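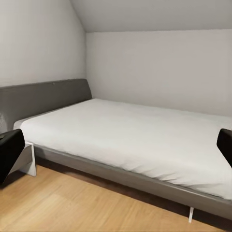
July 23, 2021 – premiums again

The renewal notice from Denby came today. The monthly premium goes up $94 in October and the deductible stays where it is. I called and waited 29 minutes to be told the increase applies to everyone on my plan in the county. I asked who approved it. The woman said the state did.

So I wrote to Murray Simard's office. He sits on the insurance panel and voted for the rate filing in the spring. I kept it to one page. I make too much for the subsidy and work for a shop too small to offer coverage, and I told him that.

Lingyun Du called after supper. Her petition to reopen the rate hearing has 2232 names. She needs roughly 600 more before the clerk will take it. I said I would carry a sheet to the hardware store and ask the men at Kornedus – most of them buy their own plans too.

Paid the clinic bill. Still have to find last year's tax form, the one with the credit on it. Bed by ten.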